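Holgate Residential Services
Shared laundry rooms: supply guidance for residents and house staff. Please read the full thread before placing your May order.

1/ Holgate Residential Services is updating its guidance on detergent and other bottled supplies in shared laundry rooms. The guidance applies to all 19 houses, including the two at Mullden that joined us in the spring. It replaces the notice posted beside the machines.

2/ Each house will continue to receive one delivery per month. Orders must reach the supply desk by 4 p.m. on the last working day of the month. Late orders will be held for the next delivery.

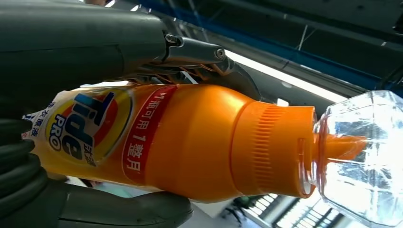 3/ Liquid detergent remains the standard item for all houses. Powder is available on request for residents with a skin sensitivity, and a note from the house manager is sufficient. Houses may choose among the brands on the supply list. When ordering, please read what the label says about how long a bottle should last. The Tide PRO bottle, for instance, carries a red band stating in Chinese that one bottle lasts a whole month. Claims of this kind describe an ordinary household. A shared room serving more than 7 residents should order according to the table in the house binder.

4/ Several houses have asked about imported bottles whose labels are not in English. These may be used. The house manager must attach a translated dosing card to the shelf before the first bottle is opened. Cards are available from the supply desk in Chinese, Hindi, Spanish and Polish. Please do not tape cards over the original label.

5/ Storage. Bottles are to be kept upright on the lower shelf with the cap fully closed. Drinks and food containers may not be stored in the laundry room at any time, including in the cabinet above the sink. Detergent may not be poured into any other container. This rule has no exceptions.

6/ Bottles brought out for checking should be set on a mat and returned to the shelf the same day. House staff should look at the cap, the shoulder and the base of each bottle. Any bottle with a cracked cap is to be reported and replaced at no charge to the house.
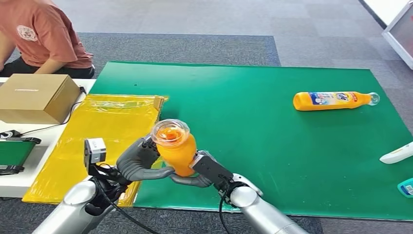 Orange bottles with clear caps at the green mat.

7/ Spills. Wipe up small spills with a damp cloth and rinse the cloth separately. On carpet, blot first and do not add hot water. Larger spills should be reported to the duty line so that the floor can be cleaned before the room reopens.

8/ Empty bottles go in the blue bin after rinsing. Caps may stay on. The Usell refill service at Wickramasinghe House will continue through the summer, and residents of neighboring houses are welcome to use it between 9 a.m. and noon. The refill limit is 200 ml per visit.

9/ Questions about this guidance may be sent to Vikas Nishad, Supply and Housekeeping, through the residents' portal. Replies are normally sent within 2 working days. Printed copies are available at each front desk.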